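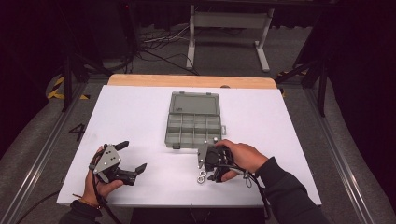
Sorting hardware is a hobby I never applied for, but the Greltwood tool library moved me into it in December and I have not found the exit. Vesela asked on the list which kind of box to buy for the small stuff. My vote is for the gray see-through organizer with the hinged lid, the sort where you can drop the lid flat behind the base and get at every compartment without holding anything up. Do it on a white board. A couple of hex nuts on a white board look like evidence. The same two nuts on my garage floor look like garage floor, right up to the moment I kneel on them.

On Jul 13, 2022, Vesela Stojanovska wrote:
> Hi all, I inherited 31 coffee cans of mixed nuts, bolts
> and fittings from the Clulham shop clearance. Does anyone
> have a system? I was going to label every compartment
> before I start. Also, is it worth separating metric from
> inch, or is that a young person's game?
> Vesela

Don't label first. I labeled all my boxes first, very handsomely, and 3 of them turned out to be lies by lunchtime. Sort one can, see what you own, then write the labels in something that wipes off.

Yes, separate metric from inch. Scanlon says he can tell by feel. I have spent evenings behind Scanlon with a thread gauge and have views on this.
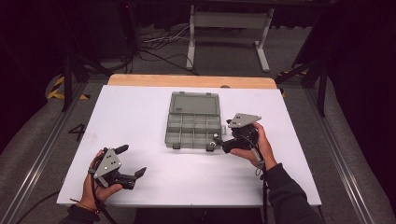 Organizer open on the white board, with one small fitting still out.

The fittings are where it gets ugly, by the way – nuts will go anywhere you put them, but an elbow takes up a compartment like it's paying rent. Give those a box with bigger squares, or a can. You have cans.

If you want the Udimine parts list I use for headings, it runs to 136 lines and I have needed maybe half. Ask me off list.

Still looking for the lid to the blue one.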